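The Plolto Christmas Singles Box
Compiled by Maureen Lockwood for Kundis Records

There are people who put the tree up and then look for some music, and there are people who can't so much as open the box of baubles until the right record is on. If you belong to the second lot (we do, and we've given up pretending otherwise), this set was put together with you in mind.

The Plolto Christmas Singles Box holds 5 seven-inch vinyl singles, each with a festive song on the A-side and something a bit quieter on the back for when the dinner has gone down and everybody has found a chair. All the recordings are new, made over one long winter at the old Dobson rooms with a proper brass section, a slightly wheezy harmonium and a choir who had to be asked more than once to stop eating the mince pies between takes.

Maureen Lockwood chose the songs and wrote the notes. She spent years behind the counter of a record shop, and she remembers very well what people came in humming every December, even when they couldn't tell her the title or the singer or, on one occasion, a single word of the chorus. Her booklet is full of that sort of thing and it's lovely company on a dark afternoon with the kettle on.
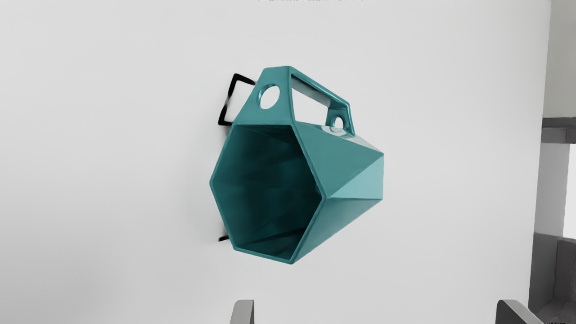
Faceted mug in teal

The singles are pressed on black vinyl and play at 45 rpm, and they have the small centre hole, so you won't need an adaptor. Each comes in its own printed paper sleeve, and the whole lot sits in a stout card box with a lift-off lid and a ribbon to help you get the records out. Our last box didn't have the ribbon, and we had a good many letters about it!

We've made 1000 boxes this year. The first 500 are numbered by hand on the inside of the lid and we send those out in the order that people order them, so I'm afraid we can't keep back a particular number, however nicely you ask.

What's in the box
5 seven-inch singles in paper sleeves
Booklet with notes by Maureen Lockwood
Song sheet with all the words
Download code for every track

Also in the range
Parkoro Carols by Candlelight, LP
Dobson Rooms Sessions, CD
Plolto Christmas Singles Box, digital only

Delivery and returns
Orders placed before noon are packed the same day and usually reach addresses in the UK within 3 working days, though do please allow a little longer in December, when the post gets very busy. Records travel in stiff card mailers. If one arrives warped or scratched, drop us a line with your order number and we'll send you another. Unplayed boxes can be returned until the end of January.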